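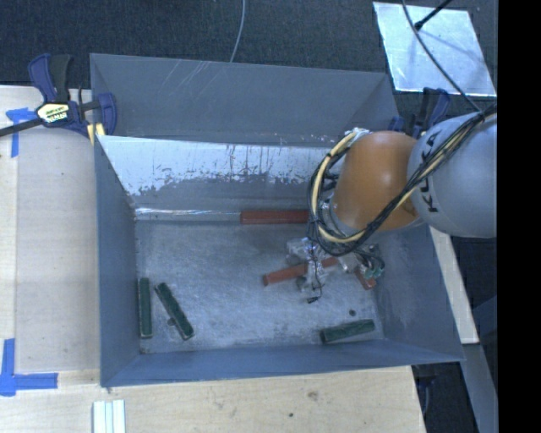 3.2 Bins and blocks

All trials used the same two kinds of item: a large rectangular metal bin and a set of rectangular blocks in two colors, red and green. The blocks were handled in earlier studies at Flakent and came to us worn. We did not repaint them. Ofori had found that fresh paint changed how the blocks slid against a metal floor, and we wanted the surfaces to stay as they were between sessions.

Figure 3. The gray metal bin on its plywood tabletop, with red and green blocks on the floor of the bin. The scuffs and lighter abrasion marks on the floor are visible, as are the worn edges of the green blocks.

The main question was where blocks come to rest, and how often one ends up flat along a wall. Figure 3 gives two cases of this. One red block lies against the back edge of the floor, and one green block lies lengthwise along the left wall. The green block next to it is tilted, and we coded blocks of that kind as "free" even when the gap to a neighbor was small.

Across the study we recorded 2,785 resting positions. Of these, 1,630 were free and 800 were along one wall. Another 227 were in a corner, touching two walls. The remaining 128 could not be coded with confidence, mostly where a block was largely hidden from the camera, and were left out of the analysis.

Kadrić coded the full set, and Ofori coded the corner cases a second time. Where they disagreed – nearly always over whether a block touched the wall or only came close to it – the first code was kept. Color was noted for each block but was not used in the counts. Results by wall are given in Section 4.1, with the long and short sides treated separately.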